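Food & Home

Heydari opens evening baking course

The kitchen shop Heydari will start a baking course for beginners in June. The lessons are given by Elaheh Abbasi, who worked for many years in a bakery in Grorkov. Each group meets for two hours in the evening and learns three kinds of bread and one simple cake.

"Many people have good flour at home and are afraid of yeast," said Abbasi. The shop received more than 900 requests after the first notice in spring. Places can be booked at the counter until noon.

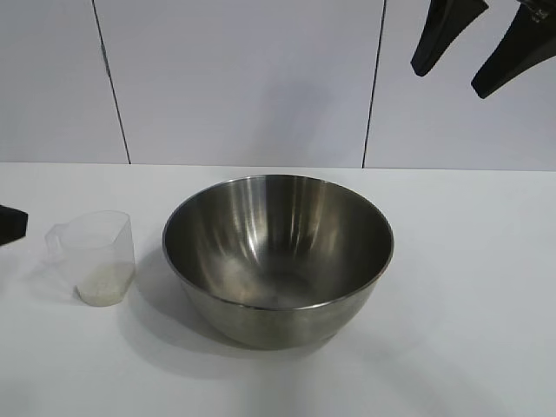 Photo: Sepehr Dehghan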